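**Listening for the voices that get missed**

If you were at the library talk in May, you'll remember Lutfa Bhattacharjee and her stubborn question about phone menus — why do they understand some of us so well and others hardly at all? She has kept at it ever since, bless her, and her group in Flastham has now gathered recordings from 90 neighbors who speak 14 home languages between them.
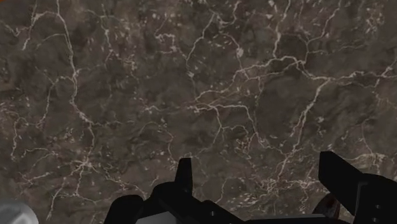 Damian Wyss is checking the transcripts by hand (slow going, and he says he rather likes it), and the first report should reach members early in the new year. If you or your grandmother would like to lend a voice, please write to Lutfa. She answers everyone, sometimes at great length!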